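Door knocking and yard sign tips for the county council race

Quick one tonight, have walk lists to print. Posted August 10, 2022.

Stuff that saved me time working out of the garage for the Stelmakh Ward campaign. Same tricks work for a school board race or a recall petition.

Yard signs. Wire stakes go in easier after rain. No rain, then pour a cup of water on the spot and go get the next sign. Ground like brick? Long screwdriver first, make the hole, then the stake. Keep a foot or more back from the sidewalk, and check your city's right-of-way rule before you put out all 27 and have to go pull them agian.

Storing signs between elections. Flat, never on edge, they bow. Old bedsheet between the stacks so the ink doesn't stick. Mine sat in the garage from January on and came out fine.

Petition sheets. Clipboard with a lid. Two pens on strings, black. One binder clip top, one bottom, wind is the enemy. Coffee on a sheet = blot, don't rub, and make a note of which lines got hit so the clerk isn't surprised.

Walk lists. Print big, 15 doors a page. Fold once. Highlighter dries up in a hot car so keep it in your pocket.

Mailers. Damp sponge in a saucer for envelopes, way better than licking 39 of them. Rubber band by street, not by zip.

Sticker gunk. Bumper sticker from the last guy? Hair dryer, plastic card, then a little cooking oil on a rag. Wash after. Test the paint somewhere hidden first.

Rained-on door hangers. Lay out on towels, heavy books on top overnight. They wont be perfect. Use them on your own street.

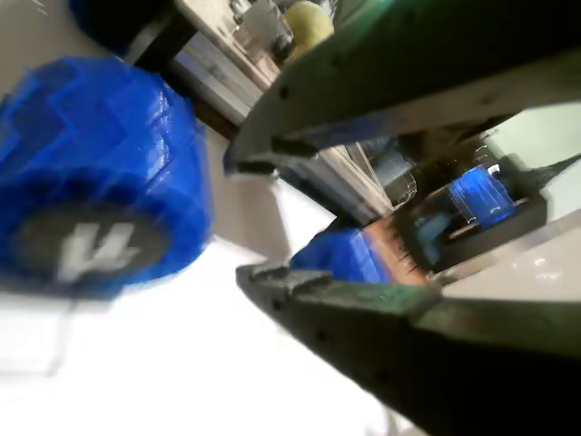
Precinct bins are where most of us lose an hour. Lists for one precinct end up in another, and then somebody knocks the Lurnovach Road doors twice and gets yelled at. Number everything, same number on bin, clipboard and map. Big numeral, white on dark gray like what looks like a 4 on the end of that blue cylinder, reads fast even when you're rushing. Put it on the end that faces out, not on the lid, lids get swapped. Paint pen over masking tape if you're cheap like me. Let it dry before stacking.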